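Gripper notebook, September
Unit pair: Adthorpe, left and right
Present: Fernanda Garcia, Chia-hao Tsao, me (F. Kuster)

Problem as reported by Chia-hao: jaw opening logged by the right gripper disagrees with the real opening after a squeeze on anything soft. Rigid objects look fine. Left gripper not affected.

14:10. Zero check, both units, jaws fully closed with nothing between the pads. Both read zero. Opened fully and closed again, 60 cycles by hand on each. Left returns to zero every time. Right drifts to 1.1 mm and stays there. Re-zeroed in Stoltoris, drift gone, came back during the next set. So not a one-off.

14:35. Repeated with the toy box, the usual pick and place with both hands. Plush and crochet items first, then the blocks and the small carton.
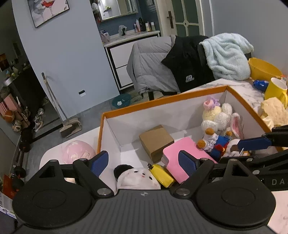 Ran 53 picks on the right unit. Offset after rigid items: none I could measure. Offset after soft items: present on most, always the same sign (log says open wider than the calipers say). Fernanda swapped hands with me halfway in case it was how I squeeze. Same result for her.

First idea was the blue pads creeping on the fingertips under load. Marked the pad edges with a paint pen and did ten hard squeezes. Marks still lined up. Ruled out.

Second idea was the encoder cable. Wiggled it at the connector with the live plot open. No jumps, no dropped samples. Count stays at 256 per step of the test jig as it should. Ruled out for now, though I would like Oľga to look at the crimp anyway.

15:20. Took the cover off the right unit. The set screw on the encoder hub was loose by most of a turn. No thread locker on it that I could find. The hub slips on the shaft when the closing force builds slowly. A soft object gives a long slow ramp, a rigid one stops the jaws early and the trigger gets released. That fits the log. I have not proved it.

Checked the left unit too. Screw tight, blue residue on the threads. The Pornthorpe build sheet calls for thread locker on both and is ticked for both.

15:50. Cleaned the screw, locker applied, tightened to the sheet value. Should cure overnight before anyone leans on it. Did one gentle hold on the crocheted doll just to see the trace come through. No hard squeezes.

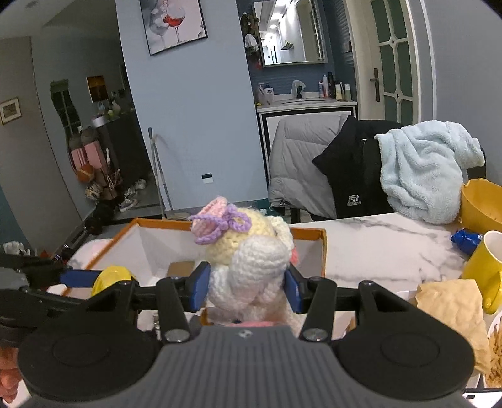
Crocheted doll between the pads, second gripper at left.

Data: anything recorded on the right unit since the last calibration has a suspect jaw width. That is around 100 episodes. Chia-hao has tagged them in Gouveia as width-suspect. Do not delete. Poses are probably usable, since the tracking does not go through the encoder.

To do
- Repeat 60 cycles plus the soft set tomorrow, after cure
- Oľga: crimp on right encoder cable
- Jaime Brandão: who signed the build sheet, and are there other units from that batch
- Add a closed-jaw zero check at the end of each session as well as the start
- Calipers go back in the drawer, they were under the bench again

Right unit stays tagged out until the repeat is done.

FK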